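Stilgate workshop, notebook
September 10, 2025

Glaze tests again. The Benside clay finally came out of the kiln and I'm pretty happy with it! The Tokarz white went on too thick in August and crawled all over the rims, so this time I thinned it and gave each tile a 2 second dip. Much better – still a few pinholes on the tall ones, but those were bisqued in the old batch anyway.

The bench notes are a bit scrappy this time.
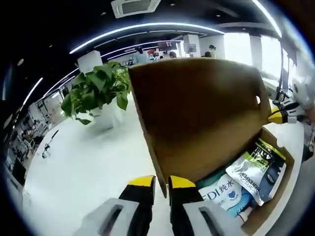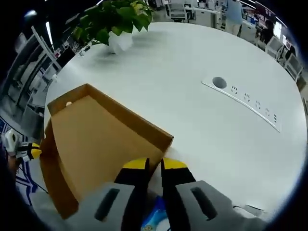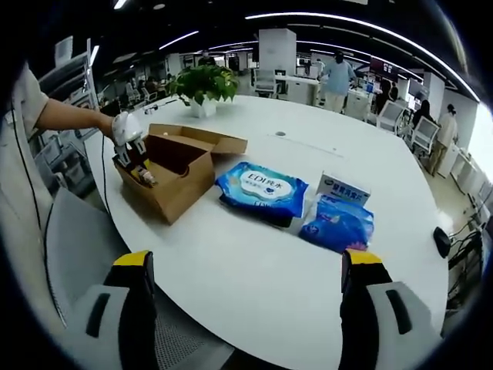 Tile 12 is the one I keep picking up. It's got a soft gray break at the edges and no crazing that I can find (yet). Edeltraud Auer thinks it wants a slower cool and she's probably right, she usually is with the Clidport recipes. I mixed up 400 grams more and sieved it twice, bucket is under the sink with the blue lid.

Next firing: same cone, hold for 20 minutes at the top, tall tiles on the lower shelf. And somebody please order kiln wash – we're scraping the jar.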